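3.2 Residential unit mix and amenity allocation

The second part of the project compares two proposed residential towers, Kuddale and Zimeck, on unit mix and shared floor area. Both schemes were read from the planning drawings submitted in October. Gross areas were measured to the outer face of the exterior wall, and balconies were excluded.

Kuddale has 92 units. Studios and one-bedroom units account for most of the lower levels, and the top 2 levels are penthouses with private elevator lobbies. Amenity space is placed on a single podium level.
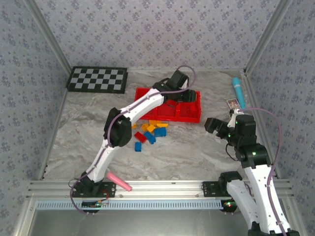
Figure 4. Two arms mounted on the front rail; marble-patterned tabletop and floral wallpaper.

Zimeck has 63 units and splits its amenity space between the podium and the roof. The split adds a second set of restrooms and a longer service run, so the usable share of amenity area is lower than the gross figure suggests. Corridor length per unit is also higher - the floor plate is narrow and the core sits at the north end.

Parking was not included in the comparison. The Dristora garage is shared with an adjoining office building, and the drawings do not state how its spaces are assigned.
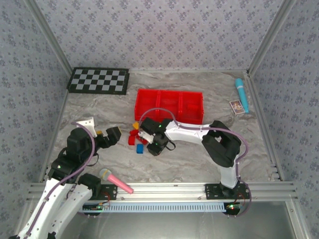 3.3 Limits of the comparison

Sale prices were unavailable for six of the penthouse and corner units. These were left out of the price table but kept in the area totals. Themis Vasilakis checked the area totals against the Katsaros survey sheets and corrected the Kuddale podium entry, where a stairwell had been counted twice.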